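March
Olard Working Papers in Household Paper

4. Wrapping behavior and the economics of the reused sheet

The literature on gift wrap has mostly concerned itself with the gift. This is understandable, as the gift is what people say they care about, but it leaves the wrapping in an awkward spot: bought in quantity, handled for a few minutes, and then studied by no one. Our survey of 894 households in Jevano and the neighboring town of Jitaru was meant to fill the gap, or at least to put a bow on it.

Respondents were asked to keep every sheet that entered the home over one winter and to write down what became of it. Compliance was better than we deserved. The diaries show that a sheet's chances of a second use depend very little on its price and a great deal on how it was opened. Sheets taken off by adults over sixty were usually folded and put in a drawer. Sheets taken off by children did not, as a rule, remain sheets.

Color mattered more than we had guessed. Patterned stock with a holiday theme was kept less often than plain stock, presumably for the same reason one does not keep a calendar. Plain pink did especially well in the diaries, being thought suitable for birthdays, babies, drawer lining and, in one household, a stage sunset. The softness of a plain sheet at the fold (Figure 2) was mentioned by several respondents as a reason for saving it, along with the more common reason, which was that it was there.
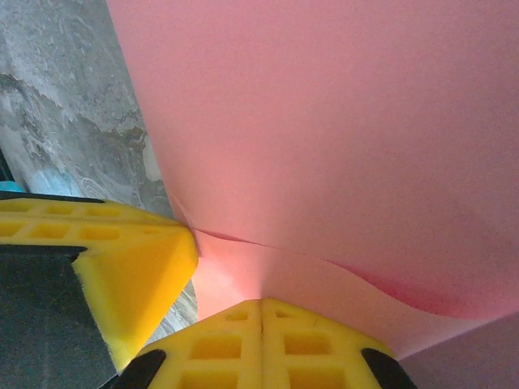
Olard Working Papers, vol. 4, no. 2

Figure 2. Plain pink sheet, bent over itself, with a deeper reddish crease along part of the fold and light coming through below it.

We had expected creasing to put an end to a sheet's career. Earlier work in the Flerano study treated any visible crease as damage, and coded the sheet as waste from that point on. Our households took a more forgiving view. A crease could be turned to the inside, hidden under ribbon, or simply ironed - a practice that respondents admitted to with some embarrassment, and then described in great detail.

Tape was the real enemy. Where tape had been used freely, the surface usually came away with it, and even the most determined saver gave up. We did not ask about string, and received a good many unprompted remarks about string, all of them favorable. A follow-up questionnaire on string is being drafted.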